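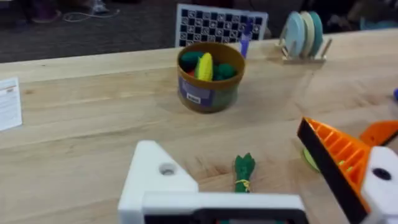 About Varnaden Music School

Varnaden Music School teaches classical instruments, voice and chamber music to children and adults. We have students from age six up, and there is no upper limit. Lessons are given after school, in the evening and on weekend mornings, in our building on Ullitz Street.

How the school began

The school started as a string program with 2 teaching rooms above a piano store. Students played for each other at the end of each term, and those afternoons grew into a regular concert series. When the piano store closed, we took over the ground floor and turned the old showroom into a recital hall with 200 seats. The hall has a concert grand, a small chamber organ and a harpsichord that is tuned before every performance. Winds, brass and voice were added later, in that order.

Today we have 411 enrolled students. Most take one private lesson a week and also play or sing in a group. Group classes are included in the tuition.

What we teach

Private lessons are offered in violin, viola, cello, double bass, flute, clarinet, oboe, bassoon, horn, trumpet, piano, harpsichord, organ and voice. Lessons last 30, 45 or 60 minutes depending on age and level. Beginners on string instruments can rent from the school for the first year. Piano students need an instrument at home, and a good digital piano is fine to start on.

Theory and ear training are taught in small classes at four levels. New students are placed after a short talk with a teacher. There is no written test.
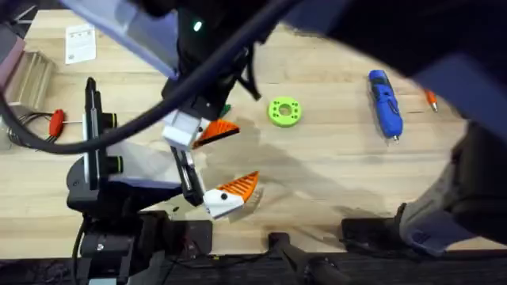
Ensembles

The Inix Chamber Orchestra is our main student ensemble. It has 40 players and rehearses weekly from September to May. Entry is by audition, and the pieces are posted in the front hall a month ahead. Younger string players start in the Junior Strings, which takes anyone who can read first-position notes.

The Song Ensemble is a mixed choir for teenagers and adults. It sings a wide range of music, from Renaissance motets to new work, and gives two programs a year. Singers are asked to come to a sectional before their first full rehearsal.

Chamber groups are formed in the fall. Students may ask to be placed together, but the final groupings are made by the faculty according to level and schedule. Each group gets a coaching session every other week and plays at least once in the recital hall.

Concerts and the fall festival

Our concert season runs from October to June. Student recitals are free. Faculty and guest concerts are ticketed, and enrolled students get in at no charge if there are seats left ten minutes before the start. 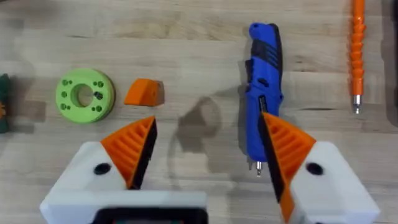 The school festival takes place in November. Each year it is built around the music of one region, with evening concerts, open rehearsals and a morning of master classes. Past festivals have covered the Baltic countries, Brazil and Hungary. Programs are available at the front desk and at the door.

Enrollment

New students can join at the start of either term, and in some instruments at mid-term. Trial lessons can be booked at the front desk between 2:00 and 7:00 p.m. Tuition is billed by the term and may be paid in monthly parts. Families with more than one student receive a reduced rate, and aid forms are due before the term begins.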